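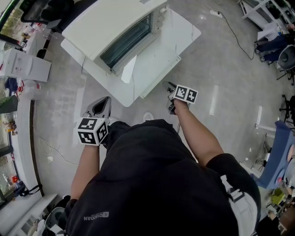 4. Recording Demonstrations at the Oven Table

Guides > Trodon Hand Grippers > Collecting Data

By now you have charged the grippers, paired them with the recorder and gone through the calibration in section 3. If you skipped the calibration, please go back and do it – we know it's dull, and we also know from long experience how dull it is to throw away an afternoon of recordings. The rest of you can carry on.

In this section you'll record a person doing a small kitchen job with the two hand-held grippers. Each complete run through the job is called an episode. We use a toaster oven for the first session with every new crew, and we suggest you do the same even if your own project has nothing to do with kitchens. An oven has a door that swings, knobs that turn and a rack that things have to slide onto, so you get a good spread of movements out of one object without having to carry half a household into the room.

You will need:

The left and right grippers, each with its marker cube fitted
The headset with its camera
The recorder and its shoulder strap
A toaster oven on a table you can walk up to freely
The task card for the session
A second person to run the log, if you can spare one

CAUTION: The oven stays unplugged for everything in this section. You are recording the movements only, and they are the same movements with a cold oven. Wind up the oven's power cord and tuck it behind the oven before anyone picks up a gripper.

4.1 Getting the table ready

1. Put the table where you can stand squarely in front of it and also take a step to either side. Against a wall is fine, but leave the front and both ends open.

2. Set the oven on the table and open the door all the way. Check that the open door doesn't hang over the front edge. If it does, push the oven back and try again.

3. Fix the task card where the person recording can glance at it. Many crews tape it to the front edge of the table. Anywhere will do as long as it stays put during a session.

4. Look at the floor between you and the table. Move bags, boxes and spare chairs out of your walking path, and route any cables to one side. You'll be looking at your hands for most of the session and you won't see your feet at all.

5. Mark your starting spot on the floor. A small round sticker is plenty. Ours is 18 inches from the table edge, and that suits most people; if you have long arms you may want to be farther back.

Note: Please don't tidy the rest of the room on our account! People often ask whether they should hang a plain sheet behind the table or clear the shelves. A learning system that has only ever seen a bare room tends to be thrown by a busy one, and your robot will probably have to work somewhere with chairs and windows and people walking by. Leave the background as it normally is. Do turn the overhead lights on and leave them on, and try not to change them halfway through a set.

4.2 Putting the gear on

6. Put the recorder strap over one shoulder and snap the buckle shut. Adjust the strap until the recorder sits still when you bend forward. If you are wearing a hood, pull it clear of the strap first, otherwise you'll be fiddling with it all session.

7. Put on the headset and turn the camera so that it takes in your hands when you hold them in front of you at table height. The preview on the recorder should show both grippers and the tabletop. It's a very wide lens and the picture bends a good deal toward the edges. This is normal and the software allows for it.

8. Pick up the left gripper, then the right. The grippers look alike, but the marker cubes carry different patterns and the recorder tells the two hands apart by them. Check the letter on the underside of each handle.

9. Wiggle each cube gently with a fingertip. It should not move. A cube with any play in it needs to be seated again (see 3.4), and that means repeating the calibration for that gripper.

10. Let the gripper cables hang with enough slack to reach across to the far end of the table and back. Don't wrap them around your wrists.

CAUTION: The jaws close with the trigger and have no stop of their own. Keep loose sleeves, drawstrings and the fingers of helpful colleagues away from them.

4.3 Before the first episode

11. Stand on your starting spot with your elbows bent and hold the grippers out in front of you, jaws pointing forward and cubes on top. This is the ready position. Every episode begins in it and every episode ends in it.

12. Hold still and ask your partner to press CHECK on the recorder. You should hear two short tones, one for each cube. One tone means that a cube can't be seen. Usually the hand has rolled over or is hidden behind the other hand, and bringing the two hands a little apart puts it right.

13. Have your partner look at both gripper cameras in the preview as well. Each one should show its own jaws at the bottom of the picture with the table beyond them. Some blur on the parts of the gripper closest to the lens can be ignored. Blur across the whole view means a fingerprint, and the soft cloth in the case will take care of it.

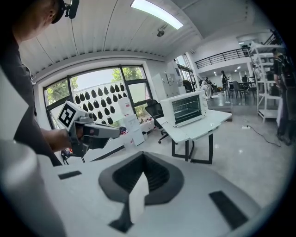
Figure 4-2. View from a gripper camera: the oven table ahead, the other gripper and its marker cube to the left.

It is quite all right for other people to be visible in the gripper views, and in a shared room there is hardly any way around it. Do let everyone in the room know that you're recording, though, and make sure they have agreed to it before you start. The consent sheet at the back of this guide can be copied as often as you like.

4.4 Recording an episode

14. Say the name of the task out loud, just as it's written on the card. Your partner repeats it back and presses RECORD. One long tone sounds.

15. Wait for a slow breath in the ready position, then begin.

16. Do the job as you would with your own hands, but a shade slower. Open the door with whichever gripper comes naturally. Slide the rack out, place the item, slide the rack back, close the door and turn the knob named on the card.

17. If you fumble, keep going. Drop the item and pick it up again, miss the handle and have another go at it. These recoveries are some of the most useful material you will collect, and we'd be sorry to lose them. Stop only if the item leaves the table or something gets tangled.

18. Return to the ready position and hold it for another slow breath. Your partner presses STOP and marks the episode GOOD, RECOVERED or DISCARD.

19. Put everything back for the next run. Move the oven a hand's width or turn it a little before every new episode, and start with the item in a different place each time. Newcomers nearly always forget this one, so the log has a box for it.

Record 12 episodes, then put the grippers down and rest. They don't weigh much, but you're holding them away from your body, and tired arms make for jerky recordings long before you notice any ache. Swapping roles at this point works nicely. You get a rest and the set gets a second person's way of doing things, with their own height and reach and habits.

Note: Left-handed people should record as left-handed people. We had an early crew at Pirnberg where Bahman Shirazi patiently did every door with his right hand for the better part of a session, thinking that was what we wanted. It wasn't, and the sets we have from him since then are among our favorites to work with.

4.5 Looking over what you have

20. Connect the recorder to the computer and open the Brudis viewer. Your episodes appear in the order you recorded them, with the head view in the large pane and the two gripper views beside it.

21. Play the first and the last episode of each set from start to finish. You can skim the others.

22. Watch the colored line under the head view. It is green where both cubes were tracked and gray where one was lost. Short gray stretches are filled in from the motion sensors in the grippers. A gray stretch longer than 2 seconds should be marked DISCARD, even when the episode looks lovely otherwise.

23. Fill in the session sheet and press UPLOAD. Leave the recorder connected until the viewer shows the word STORED next to every episode.

Please keep your discarded episodes too. They take up little room, and more than once we've been able to rescue a batch after improving the tracking. The oven set that comes with the sample project holds 2429 episodes, and quite a few of those spent a while in the discard folder.

4.6 If something isn't right

The left and right hands are swapped in the viewer. You've picked up the grippers the wrong way around. Choose Swap Hands in the Edit menu. There's no need to record again.

The cubes are lost whenever the door is opened. You are probably reaching over one gripper with the other. Stand half a step to the side of the oven and try that movement a few times before recording.

The cubes are lost near a window. Bright daylight behind a cube can wash out the pattern. Turn the table so that you aren't facing the window directly, or lower a blind if you have one.

The jaws slip on the door handle. Wipe the finger pads with a damp cloth and let them dry. Worn pads can be replaced with the spare pair in the lid of the case; order more under the name Jasińska pads, soft.

The recorder gives three quick tones and stops. The card is full. Your last episode is saved up to the moment of the tones and should be marked DISCARD.

For anything else, write to Gholamreza Bagheri at the support desk and attach the session sheet along with one short episode that shows the problem. A single episode is enough for him to start with, so there's no need to send the whole set.

Section last revised December 2019. Continue with section 5, Adding a Second Task.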